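Jernero Workshop Help
Posted Tuesday by Zhiqiang Yuan
Print this page | E-mail this page

Two-arm laundry build: left gripper bunches the cloth, then loses it

I'm building a two-arm robot in a shared workshop, and its one job is to move clothes between a basket and a front loader. It has strong opinions about this. Thin, shiny fabric is the worst. The fingers close, the cloth bunches up, and somewhere between basket and drum it slides out. I've put 300 grabs into this and I still fold my own towels. Is it the fingers or the closing force? 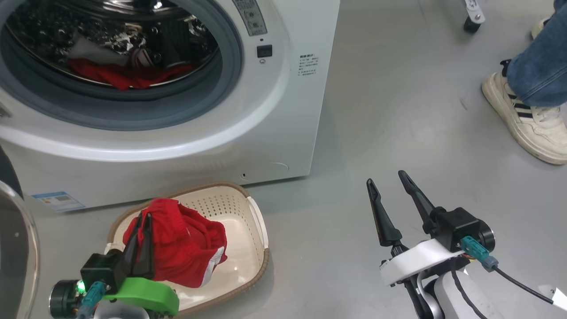
My closing force is set at 6 in the Evima software, whatever 6 means, and going up to the next step makes the motor whine. The fingers are plain black ones, long and tapered, no pads. For picking up I come straight down on top of the heap and pinch, as with the red thing with the white stripe, and I use only the left arm while the right one waits its turn. I'd rather not reprint the fingers if a setting will do.

Nondico
Fingers. Next.

Fan
Leave the force alone, whining motors die young. A pinch from the top gets you one fold of cloth, and one fold of slippery cloth is nothing. Go down 3 cm deeper before you close, and tilt the wrist a little so you catch a couple of layers. Then lift slowly and stop for a second before you swing toward the machine. If it's going to drop, let it drop over the basket.
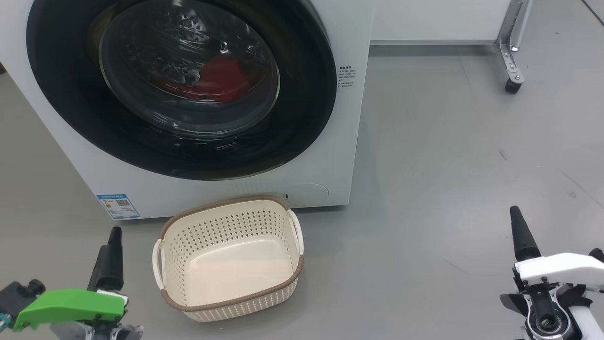 If that doesn't do it, stick thin rubber on the inside of the fingertips. I used strips from a dead bike tube and contact cement. They last me 3 weeks and then peel off into somebody's sock. Also tape marks on the floor for the basket. Mine used to creep a little every time the arm leaned on it, and I spent most of January blaming the software.

Comments

Nondico: So, fingers.

Zhiqiang Yuan: Going deeper helped. Bike tube is next, once I find someone with a flat.

Fan: Check the parking lot.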